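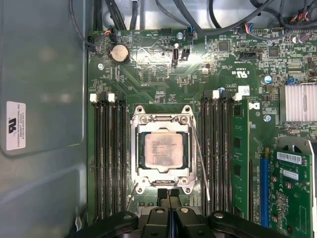
Cleaning old thermal paste before a new cooler goes on?
Posted by Jhonatan Rengifo, 18/03/2026

Hi everyone, I hope this is the right section. My desktop has been getting louder every month since September, so I finally bought a Stinell cooler and took the old one off. There's dried paste left on the processor and I'm nervous about scrubbing it. Is rubbing alcohol from the drugstore okay? I only have the 66 percent kind. And does the processor have to come out of the socket first?

Palomino
Leave it right where it is! Fold a coffee filter, dampen it (damp, please, no dripping) and wipe from the outside in so you don't push crumbs down into the socket. Your alcohol will work, it just dries slower, so go have a cup of tea before you put the new paste on. A dot like a small pea is plenty. I've been doing my family's machines this way for ages and I still get a little flutter every time, so don't feel bad about the nerves.

Skoltinside
toothpaste works too for a while lol

Alcides Rengifo
Please skip the toothpaste, dear. Palomino has it right. Tighten the cooler screws a bit at a time, corner to opposite corner, and plug the fan back in before you close up (ask me how I know). Mine idles under 60 now.

Recent in Desktops
Fan hums after moving house
Is 128 GB of memory silly for photo editing?
Selling a Tamomberg case, where to start

Contact us | Back to top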